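Fekwood Tabletop Pool: read me first

Hello! I keep these notes for anyone borrowing the little pool table from the Sadstead games shelf. Rania Smadi typed up the first version and I've been fiddling with it ever since.

What's in the folder: rules.txt (the short game we play, 2 players, best of 19 frames if you've got the whole evening!) and scores.csv, 369 rows so far, one per frame. Columns are player, opponent, balls potted, fouls. Blank fouls means we forgot to write them down, sorry.

Please brush the cloth before it goes back, and check the pockets for balls.

Kayode Odukoya

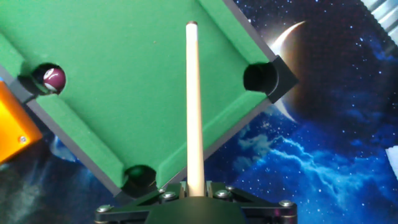 Does a foul cost you your turn?
It does, and the other player gets two shots.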